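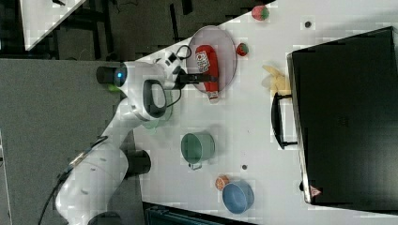
Kowalchuk House Kitchen Team — Shared Kitchen Guide

Section 3: Clearing and resetting the big table

Hi again! If you've made it through the sections on keys and the fridge, this is the one you'll use most. The big white table is where everybody eats, snacks, makes tea and leaves things, and by mid-afternoon it usually has a bit of everything on it: fruit, mugs, a bowl or two, a bottle, a plate. I've done this reset more times than I care to admit and I still go in the same order every time, so I've written it down the way I do it.

Before you start

You'll need a damp cloth, a dry tea towel, the fruit bowl from the shelf over the sink, and a tray if your wrists are anything like mine. Wash your hands first, please. The spray we use is the Zeltis one in the cupboard under the sink (the Rasen stuff is for floors only, don't mix them up, they live side by side and I've asked for that to change).

3.1 Bottles

1. Start with anything lying down. A bottle on its side gets picked up before you touch anything else on the table.

2. Check the cap. Give it a proper twist even if it looks shut.

3. Pick it up around the body and stand it on the bench, label facing out so the next person can read it.

4. If the bottle was lying on a plate, lift the bottle away and leave the plate where it is for now.

CAUTION: Don't carry a plate with a bottle still lying across it. A round bottle on a round plate will roll the moment you tilt it, and if the cap end is hanging over the rim it's halfway gone already. I lost a full bottle of chili sauce this way in April and the grout has never recovered.

3.2 Fruit

5. Gather up the loose fruit next. Strawberries first, as they're the easiest to squash with an elbow or the bottom of a mug. Leave the green tops on until somebody's going to eat them.

6. Peaches and apricots go in stem side up. Feel for soft spots while you've got them in your hand.

7. Bananas go on top, never underneath! If there's only one, I lay it along the rim of the fruit bowl, and it seems quite happy there.

8. Anything bruised goes in the "eat me today" dish by the kettle. Anything past that goes in the green bin.

Note: Have a look at the far end of the table, down by the black cabinet. Fruit ends up over there more than you'd think, and a banana right in front of that cabinet is easy to walk past if you're working from the other side.

3.3 Mugs and bowls

9. Stand up any mug that's on its side and look inside before you move it. If there's a puddle, get the cloth under it straight away.

10. Carry mugs by the body if the handle is a small one. The green ceramic mugs have little handles and I don't trust my grip on them with damp fingers, so I use both hands and take 2 trips.

11. Check behind and underneath things for a second mug. They do hide.

12. Bowls are next. The light blue one is for cereal and soup only and lives on the lower shelf, so if it's clean you can put it straight back. If you're not sure it's clean, it's not clean.

CAUTION: No stacking mugs inside bowls to save a trip. It chips the rims, and the colour we have is no longer sold at Skurach, where I bought them — I did ask.

3.4 Plates

13. Plates come off last. The grey see-through ones show every fingerprint, so hold them by the edge and dry them with the tea towel, not the paper stuff.

14. Put them away flat, no more than 6 to a pile.

3.5 Wiping down

15. Spray the cloth, not the table.

16. Wipe from the far end towards yourself in long strokes, then do the edges.

17. Go over it once with the dry towel. White tabletops show streaks something awful when the afternoon light comes in.

18. Strawberry marks: leave a wet cloth on the spot for 3 minutes, then wipe. Please don't scrub with the rough side of the sponge. There's a dull patch near one corner that is entirely my own doing.

If something breaks

Dustpan is on the hook behind the door. Wrap the pieces in newspaper, put them in the general rubbish and write it in the kitchen book so we can replace it. You won't be in trouble. If we've run out of mugs altogether, leave a note for Normand Ross and he'll put it on the next order.

Next: Section 4, Kettle and toaster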